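Rural Health Services Mgmt - wk 6 handout
26 September 2025

Small hospital handover, who owns what. Read before seminar, bring the Predthorpe floor plan.

Case: Predthorpe. 16 beds, one ED bay, aged care wing added later. Run by the state service, town wants a say. Three models on the table:

- stays with state, local advisory board only
- lease to the shire, state keeps clinical staff
- full transfer to a non-profit (Griffiths did this, mixed results)

Know the diffrence between owning the building and holding the service contract. People lose marks on this every year. Griffiths owns the walls, does not employ a single nurse. 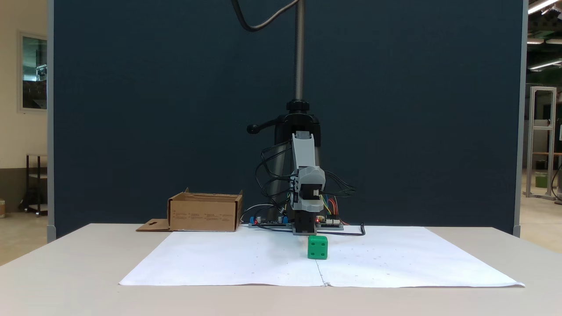
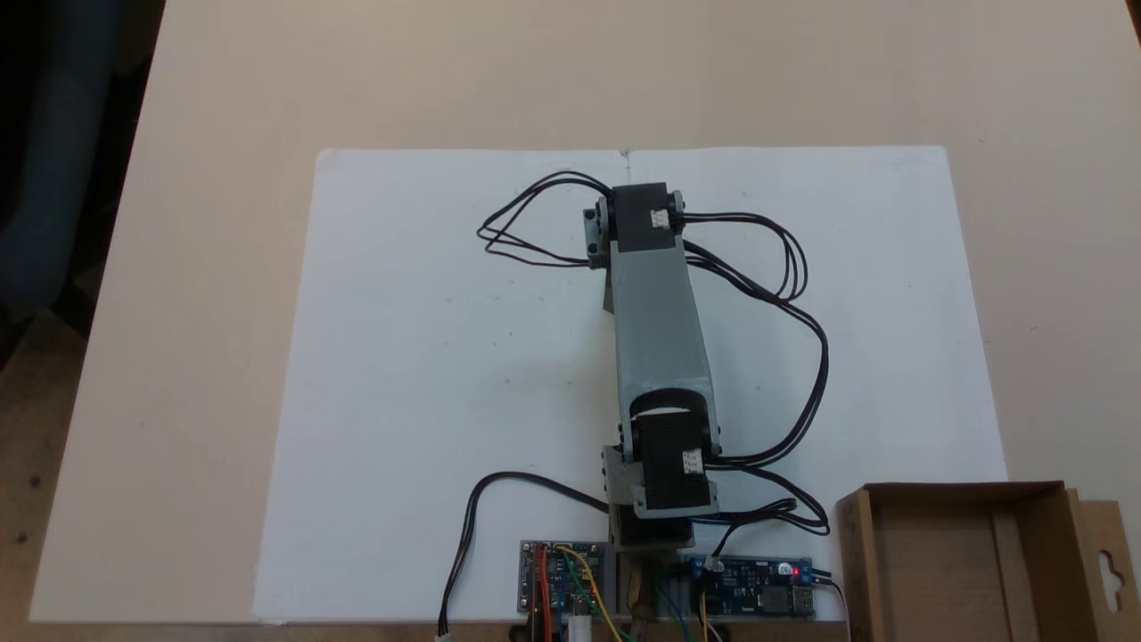 Staffing next. Nights are the weak spot: two RNs on, doctor on call from Flumedo, 59 km away. Look at the roster in the reader and mark where cover depends on one person. For the table exercise work the same way, one big sheet of white paper spread over the tabletop, wards down the left, shifts across. Pen not pencil. Agency use goes in a second color.

Money: block funding under the size cutoff, activity funding over it. Predthorpe sits under. A transfer doesnt change that by itself, but the new owner picks up maintenance. Boiler, roof, generator. See the Unamex condition report, section 3 only, skip the appendices.

Telehealth: counts as a visiting service in the contract, so check who pays for the line and who pays for the room.

For next time
One page, which model and why. Name the risk you would not accept. Include transfer costs for patients sent on to Flumedo, most of you left these out in March.
Readings 4 and 5 optional.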